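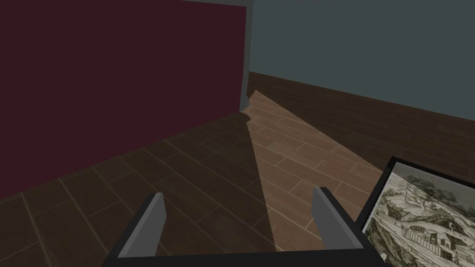
Minutes: Simulation and Perception Working Meeting

Date: 2020-03-15
Present: Salamatu Quaye (chair), Nhyira Ametepe, Sena Ansah, Korkor Ametepe
Apologies: Akosua Ametepe (written notes on item 4 received and read out)
Minutes taken by: Korkor Ametepe

1. Minutes of the previous meeting

Accepted with one correction. Under the logging item, "joint velocity" should read "commanded joint velocity". Measured velocity is logged in a separate channel and was not discussed. Korkor to correct the copy on the shared drive.

2. Renderer changes in Skavarine

Sena reported on the new lighting path in the Skavarine simulator. Shadow maps are now computed per room and cached until a piece of furniture moves. Shadow boundaries come out hard. In the gripper-view render at the head of these minutes, the lit wedge of floor starts at the foot of the maroon panel's gray edge strip, and its left side is a straight, sharp line. Sena would like a soft-shadow option before the next training set is generated. Salamatu asked what it would cost in render time. Sena has not measured it on the full set of rooms, only on the small one, and did not want to quote a number from that.

Nhyira objected to making soft shadows the default. The hard edges are useful as a stress case for the floor segmenter and he wants them kept in at least one split. Agreed: soft shadows behind a flag, off by default, with the flag value written into the metadata of each episode.

Sena also noted that the wall material has no texture assigned in the sparse rooms. It renders as flat slate gray. Feature matching has little to work with on it. Left as is for now. See item 3.

3. Floor segmentation

Nhyira presented results on the held-out set of 3,278 rendered views. The segmenter labels plank floor correctly in even light. Most of the remaining errors fall into two groups.

a) Shadow boundary labeled as an object edge. The planner then treats the dark side as a raised surface and routes the arm around it.

b) Floor seen between the open fingers labeled as gripper. The mask grown from the finger geometry is too generous. With the fingers wide open and nothing held, it still fills part of the gap.

For (a), Nhyira proposes using the depth channel to veto any edge that has no step in depth. Korkor asked whether this would remove real but thin objects lying flat. It would, below the depth threshold. Discussion of what the threshold should be was not settled. Nhyira to run a sweep and bring the curves.

For (b), the cause is known. The mask is dilated once in the camera driver and again in the perception node. One of the two has to go. Agreed to keep the one in the perception node, where the finger opening is available at the same timestamp. Salamatu pointed out that the Bromari test bench reads the mask straight from the driver and will need the same change.

The mask itself is stored as an 8-bit image with 255 for gripper and 0 for everything else. Korkor found one loader that expects 1 for gripper and fails silently. To be fixed with a check on load.

4. Framed pictures as scene content

Akosua's notes were read. The framed print in the attached view, near the right finger, is a landscape engraving with trees, a hillside and small buildings. The detector is run on the whole image, including whatever is printed inside a frame, and in her trials it returned boxes inside prints of this kind. She asks that the frame be treated as one object and that detections falling wholly inside it be dropped.

Sena was in favor. Nhyira was concerned about open boxes and trays, which can also look like a dark border around some content. Depth would separate the two cases if the depth image is clean near the border, and it often is not on the real camera. In simulation it is.

Agreed to try Akosua's rule in simulation only. Akosua to tag the print assets so that the rule can be scored against ground truth.

5. Planner

Korkor reported more than 133 planning requests in the last batch that ended in timeout. The ones she opened by hand share a start state with the palm low over the floor and a tall flat obstacle close on the left. The collision model for cabinets is one box that includes the base, and the base is wider than the side above it. The box is grown to the width of the base all the way up, so free space beside the upper part is lost.

Proposal: split the model into 2 boxes, base and body. Salamatu asked that this be done in the asset converter and not by hand in the scene files. Agreed. Korkor to check whether the Fujimoto export keeps the parts separate. If it merges them, the converter will have to cut the mesh by height.

Timeout itself stays unchanged until the new models are in. Nhyira wanted it raised in the meantime; Salamatu declined, as it would hide the effect of the fix.

6. Tooling

The Floltness viewer now steps through an episode with the mask, depth and planned path overlaid. Replay drifts against the log when the playback rate is changed partway through. Sena suspects the clock is reset on the rate change. Workaround is to pause first.

Request from Korkor for a keyboard shortcut to jump to the next planner failure. Accepted, low priority.

7. Actions

Korkor: correct previous minutes; fix mask loader; check export for separate parts; box split in asset converter.
Sena: soft-shadow flag and metadata field; measure render time on all rooms; viewer clock.
Nhyira: depth threshold sweep; remove mask dilation from driver; send note to whoever is running the Bromari bench.
Akosua: tag print assets; score the frame rule in simulation.

8. Other business

Disk quota on the render machine. Old batches from September may be deleted once Nhyira confirms that the segmenter baselines no longer point to them.

Next meeting to be called by Salamatu when the threshold sweep is ready.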